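Old office towers get a second go at Florkutden

Anyone in Florkutden with a dead computer under the stairs has run out of excuses. The Landero repair room, behind the old Cirillo shoe shop, took in 456 desktop towers over the past year and sent 440 of them back out the door in working order. The other 16 have gone to what organizer Soudabeh Kazemi calls "a farm upstate," meaning the parts shelf.

Most of the machines come from offices that have moved to laptops and would like their storage cupboards back. They tend to arrive with a sticky note reading "broken?" and a coat of fluff that would do credit to a tumble dryer. Kazemi says the question mark is usually the most accurate part.

"People think it's finished when it won't start," she said. "Half the time it wants a new drive and a bit of kindness. The other half it wants a plug that's been pushed in all the way."

The work begins with the tower on its side and the side panel off. After that it is a matter of patience and small screws. Nima Mirzaei, who gave up a perfectly good retirement for this, checks the power supply before anyone is allowed near the rest. Memory comes next, then the drives, then the cables, which no two office suppliers have ever routed in the same way. Mirzaei has strong opinions on cable ties and will share them.

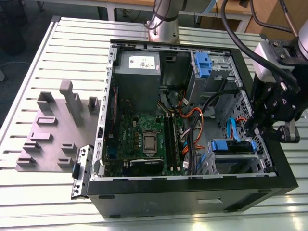
What happens to the finished ones

Cleaned-up towers are sold for $20 to students and newcomers, or handed over free through the Diris settlement office. Each goes out with a keyboard, a mouse and a single printed page of instructions. The page used to be four pages, until Azadeh Vahidi watched somebody use it to level a desk.

Monitors remain the sore point. Everybody wants one and hardly anyone donates one, though the room has been offered a great many printers. It does not want printers. There is a sign on the door to that effect, with the word "printers" underlined twice, and in January a printer was left leaning against it.

Drop-offs are taken until 2 p.m. whenever the blue door is propped open. Owners are asked to copy off their own files first and to keep the power cord with the computer. Jui-lin Huang is looking for extra hands on the bench, no experience needed, own screwdriver welcome.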